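Light haze in the middle of a brown tabletop, can't tell if it's wood or laminate
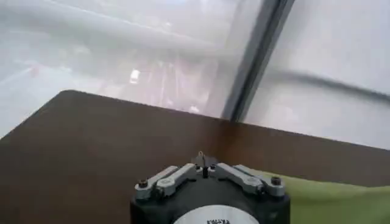

posted by Skulomholm, Friday, 7:40 pm | 415 views

The table is a medium brown with a smooth, slightly glossy surface and a wood pattern. One corner at the far end is rounded. I bought it secondhand in May and have no paperwork, no maker's mark, nothing stamped on the underside that I could find.

There is a haze across the middle that I can feel as a slight drag under a fingertip. It does not show in photos. I have wiped it with a damp cloth and dish soap, then with plain water, then dried it. The haze comes back within an hour of drying. The previous owner said they used spray polish every week.

I need to know two things. First, how to determine whether the top is finished wood or laminate without damaging it. Second, what to use on the haze in either case. I have mineral spirits, white vinegar, and a stack of clean cotton cloths. I would like to avoid sanding.

Share (2)

Kowalchuk
Check the material first. Look at the underside and the edge. On solid wood the grain lines on the top continue over the edge and show as end grain on the short sides. On veneer the top pattern stops at the edge, and there is normally a separate strip applied along the side. On laminate the pattern often repeats at a fixed interval. Measure between two identical knots or streaks. If you find the same streak twice, it is printed.

For the haze, your description fits polish buildup. Soap and water will not remove silicone or wax residue completely. Procedure:

1. Open a window and keep the mineral spirits away from any flame or pilot light.
2. Dampen a folded cotton cloth. It should not drip.
3. Test on the underside of the overhang or another hidden spot. Wait ten minutes. If color transfers to the cloth or the finish gets tacky, stop.
4. Wipe a section the size of a dinner plate, with the grain, using light pressure.
5. Turn to a clean face of the cloth and repeat until it comes away without residue.
6. Dry with a second cloth and move to the next section.
7. Lay the used cloths out flat outdoors to dry before disposal. Do not ball them up.

Mineral spirits are generally safe on laminate and on cured varnish or polyurethane. If the top is waxed wood, they will take the wax off and you will have to apply new paste wax afterward.

Skip the vinegar. It does little to wax and can dull some finishes with repeated use.
229 found this helpful

Rurnilis
just use furniture oil, worked on mine
2 found this helpful

Jiltley
I would not put oil over it. If there is silicone under there, the oil sits on top and you end up with a thicker film that collects dust.

One addition to the long reply. If the drag is still there after two passes with mineral spirits, the finish itself may be worn or lightly scratched. Hold a flashlight nearly level with the surface. Residue shows as smears that follow the direction of wiping. Scratches show as fine lines that stay put after cleaning. On a worn clear coat, 2,000 grit is the usual starting point before polishing compound, but you said no sanding, and on laminate it would make the gloss uneven permanently. In that case leave it as it is and use a barely damp microfiber cloth from then on, with no spray products.

Comments (2)

Last updated: May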